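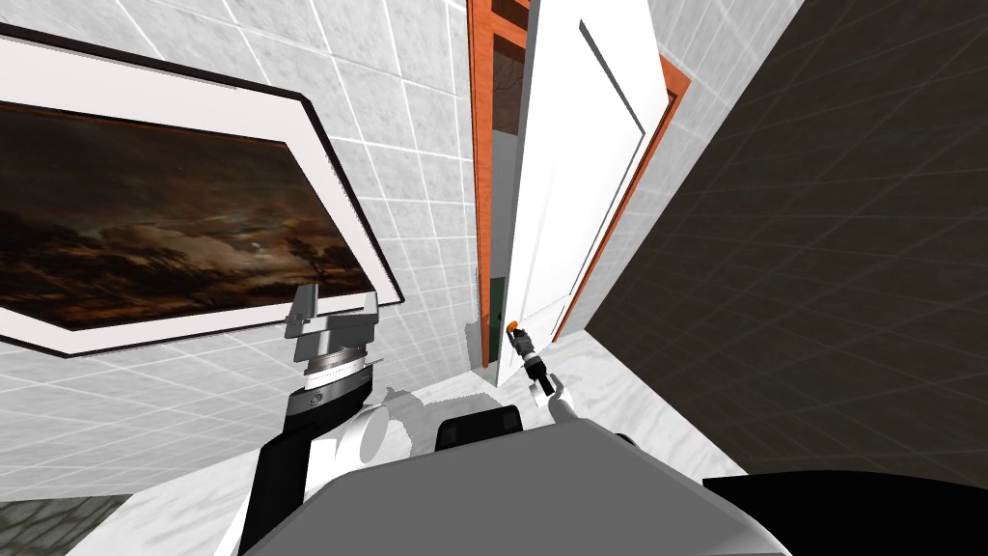
4. Fitting the Stulleck hanging rail

4.1 Check the wall before you trust the box. The Fornel carton says "suits all walls." Tile over plaster is not all walls, and the plugs supplied are short. Buy longer ones.

4.2 Hold the rail up and mark the holes in pencil. The paper template is handy, but ours had stretched, so measure the rail itself.

4.3 Drill through the tile with the hammer action off. Switch it on only if you meet masonry behind.

CAUTION: Find out where the pipes and cables run before drilling. A cheap detector that stays silent proves very little. 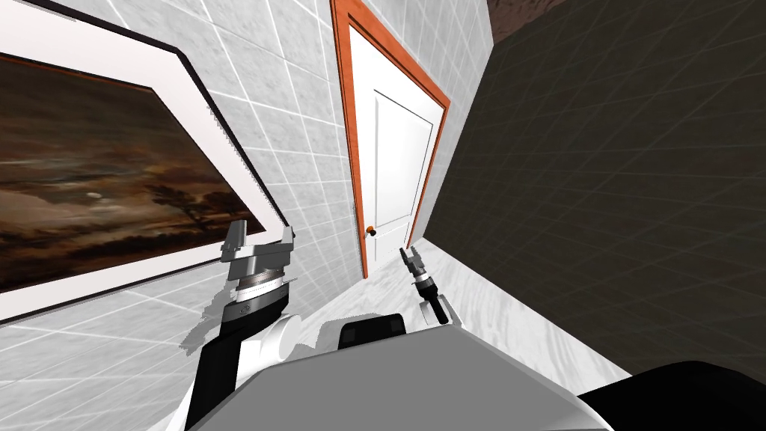

4.4 Set the hooks and load them slowly. Fornel claims 300 ounces per hook, a figure I would halve on tile. A picture with a wide white mat and a thin black frame, like the dark landscape with the moon-like spot, is mostly glass and board, and glass is heavy. Weigh yours on a kitchen scale before you pick a hook.

NOTE: Adhesive hooks are sold as a match for the rail. Zolville prints 600 ounces on its packet and doesn't say on what surface, or for how long. Treat that number as advertising.

4.5 Level the picture with the two side screws. Stop when they feel snug. The "self-leveling" feature is a strip of felt.

4.6 Leave the rail overnight, then pull down on it firmly by hand. If it shifts at all, take everything off and go back to 4.1.

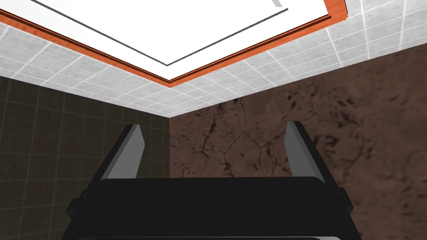
Bowen wrote to object that step 4.6 is too cautious, and that a rail screwed into sound plaster needs no waiting at all. Maybe so. The filler tube still asks for a night to harden, and if you used any, I would wait.

4.7 Keep the spare hooks. Part 1332 is the only one that fits.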